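Section 4: Setting up the cube-and-tin exercise

Penus Robotics Club handbook, revised by Simin Azimi, Thu 8 June
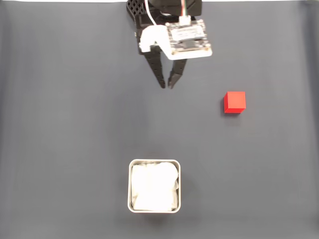 Work through section 3 first. The arm should be clamped, powered and able to reach its home position before anything is put on the table.

1. Wipe the table and clear it of tools, spare screws and drinks.

2. Put the tin in front of the arm, within easy reach. Pad it with tissue nearly to the rim so the cube lands softly and does not bounce out.

3. Place one cube to the side of the tin. Leave at least 200 mm between the cube and the table edge.

4. Open Skendeo on the club laptop and load the profile called Grurkent. Wait for the status line to turn green.

5. Run the gripper check. The fingers should open and close 2 times and stop. If they stop part way, see section 7.

6. Set the closing force to low. The fingers are flexible and will bend round the cube without much pressure.

7. Start the first run at slow speed, with one person at the laptop and one at the stop button. Change places after each run.

Note: Save every run, including the ones where the cube is dropped. The Pramanik team needs both kinds for the August meeting – do not tidy the folder.

Caution: The circuit board on the gripper has no cover. Switch off at the wall before touching it or the wires.

Caution: Keep hands off the table while the arm is live. If the cube rolls away, press stop and then fetch it.

If the arm misses the cube several times running, go back to step 5 before changing any settings.

Related pages
Section 3: Clamping and powering the arm
Section 5: Recording and naming runs
Section 7: Gripper faults
Booking the club laptop
Printing spare fingers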